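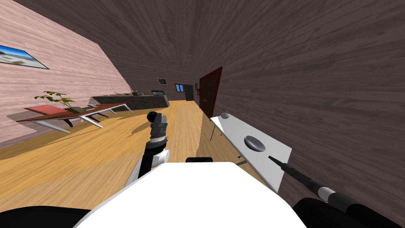
Nornlow Casino: withdrawal stuck on pending

takumi_m
Posted 27/05/2022
Signed up at Nornlow in February, mostly for the slots. Asked for a withdrawal of $100 and it still says pending. My ID was approved when I joined. Chat tells me to wait. Has anyone here been paid by them?

npalacios
Paid twice, both by bank transfer. Did you take the welcome bonus? If you did, check the wagering. Mine was 20 times the bonus and table games didn't count toward it.

takumi_m
No bonus. I unchecked the box when I deposited.

trini_pastor
Then they have no reason to hold it. Same thing happened to me at Bidard and I only got my money after I sent a written complaint. I'd stay away from Nornlow.

npalacios
I don't agree. One slow payment doesn't make them a bad site. Did you deposit with a card and ask for the money by bank? They want a statement for the new method, and the request is in the documents tab, not in your email.

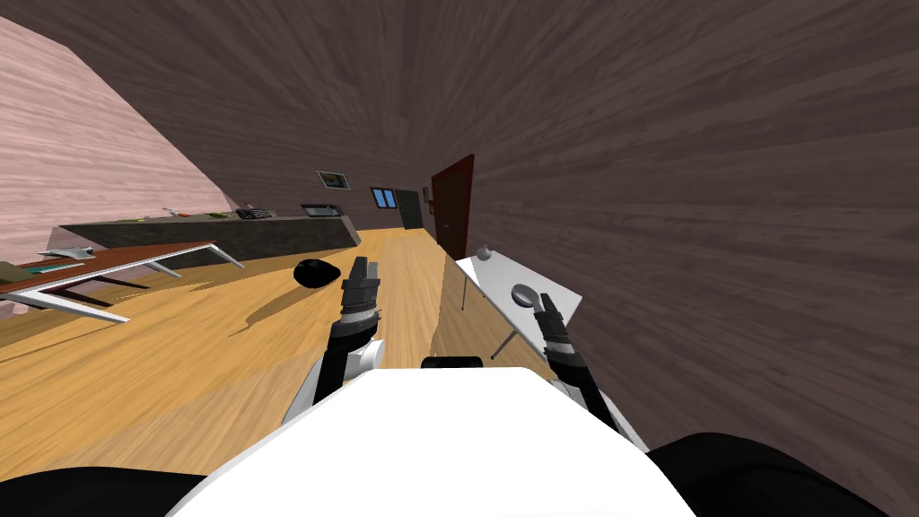 Also, don't cancel the withdrawal while you wait. The money goes back to your balance and you start over at the end of the line.

trini_pastor
They should send an email if they need something. Hiding it in a tab is a trick to get people to play it back.

benito_v
Bit of both, I think. Jemholm does the same with the tab and they've always paid me. Still annoying. Save your chat transcripts either way.

takumi_m
Checked the tab. There are 2 requests in there, one for a bank statement and one for a picture of the card. Chat never said a word about it. Uploaded both.

npalacios
Cover the middle digits on the card or they'll send it back.

takumi_m
Too late, I'll redo that one tonight.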